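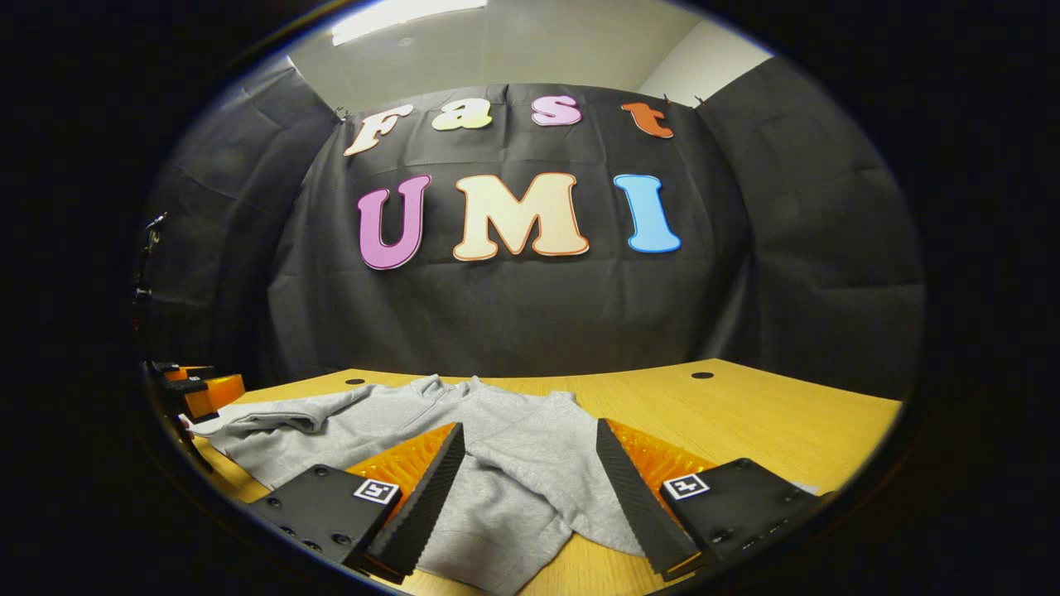 Corinne Thayer
Recording Secretary, Javel Mending Circle

Minutes of the March meeting
Adugna Room, 7:00 p.m.
Present: 17 members

The minutes of the last meeting were read and approved with one fix: the overlock machine is a Vivetti, and I had written down the wrong make.

Swap day
What a turnout we had! Visitors brought in far more than we had hangers for, and the kids' rack was bare by noon. Sweatshirts and winter coats went fastest. Several people stayed on to learn how to darn a sock, and two of them have already signed up as members. Leftover clothes in good shape went to the Ikex thrift shop. Torn cotton was kept back for patches, and the bin is now so full that the lid won't close - please take some home.

Money
We took in $100 from the donation jar. After thread, needles and tea there is $64 to add to the machine fund. Our goal for the fund is still $1000, and we are past the halfway mark, which got a round of applause.

Machines
The Vivetti is skipping stitches on stretchy fabric again. A member with repair experience will look at the timing before the next open table. Until then, use the older machine by the window for knits, with a ballpoint needle. Please write it down in the blue notebook when you break a needle so we can restock.

Cuffs and collars workshop
Great interest in this one. We agreed on 3 sessions, in this order: replacing worn ribbing on sweatshirt cuffs, turning a shirt collar, and visible mending with embroidery thread. Bring your own garment, washed. Motion to cap each session at eight people was passed, with one member against, who would like to see the room packed. A second round will be added if there is a waiting list.

Open table hours
Sunday afternoons stay as they are. A request for a weekday evening was discussed at length. The room is taken most evenings by the Javel choir, and we'd need to share the hallway closet. Tabled until we hear back from them.

Other business
Someone left a very nice pair of pinking shears at the swap. They are in the top drawer.
The button jar needs sorting. Two members offered on the spot, bless them.

Meeting ended at 8:25 p.m. Snacks next time: last names A through H.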